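Week 3 handout: surface materials and imitation finishes
Interior Materials, Burkolstead evening course
Tutor: Yaryna Vakulenko

Please bring your sample cards from last week. We will use them in the second half.

## What a finish does

A finish is whatever you see and touch on the outside of a floor, wall or worktop. It may be the same stuff all the way through, as with a slab of stone, or it may be a thin layer over something cheaper. For this course we call the first kind *solid* and the second kind *faced*.

Faced materials are very old. Veneer was used on furniture in ancient Egypt, and painters have been making plaster look like marble for centuries. The Italian word *scagliola* refers to a coloured plaster mix that is polished until it passes for stone. You will find it on columns in many large houses.

## Pattern and repeat

Natural stone and timber do not repeat. A printed pattern does, sooner or later, and the eye is quick to find it. When you look at a patterned surface, check these points:

- Does the same knot or vein turn up again further along?
- Do the veins carry on across a joint, or stop dead?
- Does the edge show the same pattern as the face?
- Is the grain running the way the board runs?

A photograph alone will seldom settle whether a surface is solid or faced. Write "marble-patterned" or "wood-grain" in your notes until you have seen an edge or a data sheet.
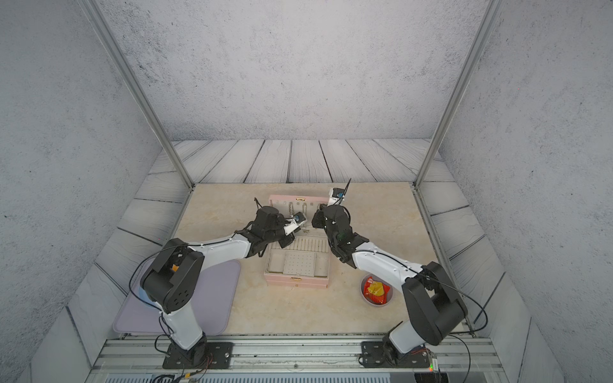
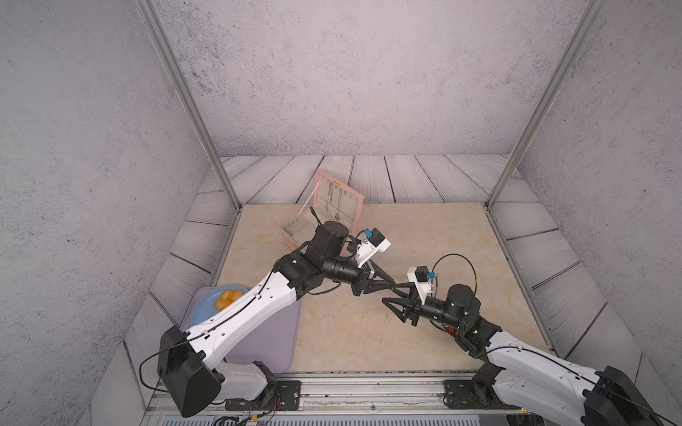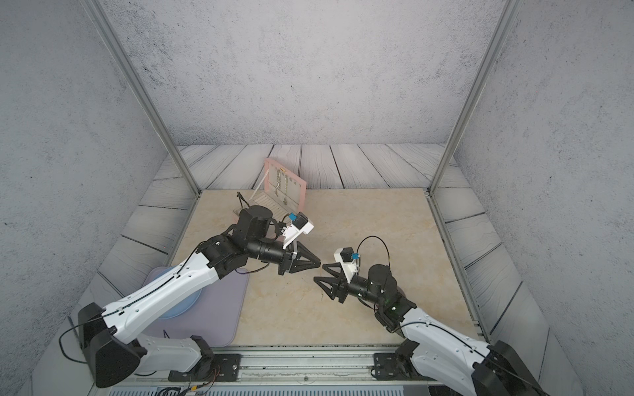 Beige marble patterning on the tabletop, speckled grey on the walls.

## Colour and scale

Small-scale patterns such as speckle read as plain colour from a distance. Veining does not, so the size of the vein has to suit the size of the piece. A vein drawn for a hotel lobby looks clumsy on a bedside table.

Warm and cool neutrals need some care when they meet. Beige next to grey can make the beige look yellow. Lay the samples side by side under the light they will be used in, and look again in the evening. Thérèse Paquette's talk in September covered this well, and her notes are in the course folder under "Neutrals".

## Joints and edges

Most complaints about a finish are about its edges. Common ways of dealing with them:

| Edge | Good for | Watch for |
|---|---|---|
| Metal trim | Worktops, steps | Dirt along the join |
| Matching strip | Shelves | Glue line showing |
| Mitred | Stone, tile | Chipping |

Floor boards need a gap at the wall so they can move. The skirting covers it. Do not fill it with hard filler.

## Sample sizes

A sample the size of a playing card tells you the colour and very little else. Ask for a piece at least 500 mm by 900 mm if the pattern is a large one. Peremum will lend these out for 2 weeks. Zuvport will sell you one and take the price off an order.

## For next time

1. Choose one room you use often and list every surface in it, solid or faced. Mark the ones you are unsure of.
2. Take a rubbing or a close photograph of 2 edges.
3. Read the chapter on laminates as far as the section on heat damage.

Hand in the list on paper. Rubbings can be any size but please put your name on the back.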